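Sakham open house, quick notes before I forget

Typing this on the train so excuse the spelling. Went to the Sakham open house, the pantry and small-kitchen storage people. I signed up back in September and then nearly forgot. Glad I went. Feet hurt.

Getting there: easy enough. Take the side entrance, the front doors are for deliveries and you'll stand there like I did, knocking. Sign-in sheet, sticker badge, coffee from an urn. Coffee was fine. No pastries left by the time I got in, so go early if you care about that kind of thing.

Sombat Noiphan did the welcome. He runs the shelf side of the place and talks fast, which suited me. Short version of his talk – most people don't have a small kitchen, they have a kitchen where everything stands on one level. Spices at the back, oil in front, and you knock over the oil to get to the spices. Heard it before but he's right, my own counter is exactly that.

Then we were let loose. No set route, just wander and ask. I liked that. Some people clearly wanted a guide and kept drifting back to Sombat, who was patient about it.

First stop for me was the small stuff. Jars, tins, lids. A whole discussion going on about lids, should they be dark or light, should you label the lid or the side. My view: both, if the jar is going in a drawer you only see the top. If it's on a shelf you only see the side. A woman next to me dates the bottoms of hers with a wax pencil. Stole that idea immediately.

Oregano came up more than I expected. Dried herbs go dull if they sit in the light, and the clear jars everyone likes are the worst for it. So the advice was keep the glass ones away from the window, use tins for anything you buy in bulk. I have been doing this wrong for years. The tea tin at home is half empty and the basil is sunning itself on the windowsil.

Next the little risers, the thing I really came for. Black metal legs, light wood top, low enough to sit on a table or counter and give you a second level. The range is called Orkivus. Simple idea. Tall cans up top, and the open space underneath is for whatever you grab most. I asked about wobble and was told to try it for myself, so I leaned on one with my palm. Bit of give if you push from the side, none from the top. Fine for cans and jars. Wouldn't put a mixer on it.

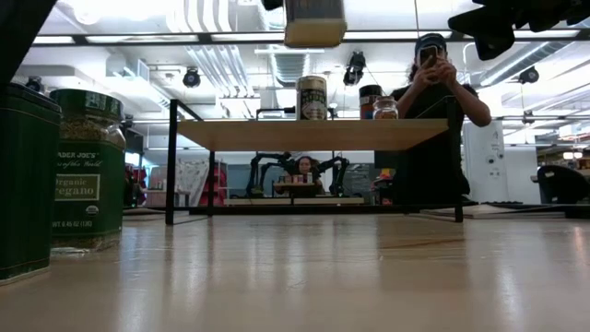 The tops wipe down with a damp cloth, no oil needed, or so they say. I asked twice because my last wood shelf went grey near the stove in a year. Answer both times was "keep it away from the stove." OK then.

Also asked about size. Right now it's 2 heights and that's it. I wanted something in between for my coffee cans, which are an awkward height, too tall for the low one and silly under the tall one. Was told to write it on the comment card. Wrote it on the comment card. We'll see.

Something I picked up from just watching people. Everybody puts the tall can down first, dead middle, and then fits the rest around it. Me too. Sombat says start from one end with the thing you use daily and let the tall stuff go wherever is left. Tried it with a few jars on the demo shelf and it does look messier but you reach for things faster. Probably. I'll test it at home, my daughter will hate it.

Then a talk by somebody from Boiko, they do the metal legs. More technical than I was ready for after the coffee wore off. Powder coating, how thin you can go before it bends, why they weld it the way they do. Notes here are bad, I have "thin = ok if corners good" and an arrow pointing at nothing. One good bit: they put a loaded shelf through 2,945 lift-and-set-down cycles and the first thing to go was the little feet, not the frame. Feet can be replaced. Buy spares when you buy the shelf, is what I took from that.

The room itself – bright. Lots of overhead light and glossy tables, so you get glare on everything, hard to judge the wood color. I carried a sample top over to the doorway to see it in daylight and it was warmer than I'd thought, more honey. Do that if you go. They didn't mind at all.

Crowd was mixed. A few shop owners, a couple of people setting up rental kitchens, and then people like me who just get too excited about shelves. Friendly. Got into a long chat about whether flour belongs in a canister or in its bag inside a canister. (Bag inside. I will not be argued with.)

Lunch was on your own. Plaravetti is a short walk, soup and sandwiches, line moves quick. I had the lentil soup, over 4 dollars for a small cup, a little salty but hot and I was starving. Sit at the back, the front tables get the draft from the door.

Afternoon was slower. There was a second round of the welcome talk for the late arrivals and I skipped it and went back to the lids. Ended up with one low riser, a pack of spare feet, and a sheet of blank labels I didn't need. They wrap things in plain paper and no bag, so bring your own. Mine's on my lap as I type.

Things I forgot to ask: do the tops come off for cleaning, and can you stack one on another. If anyone knows tell me in the comments. Also whether they ship, their sign said yes but the person at the desk said maybe.

My stop's next, more when I've got the thing set up and the basil off the windowsill.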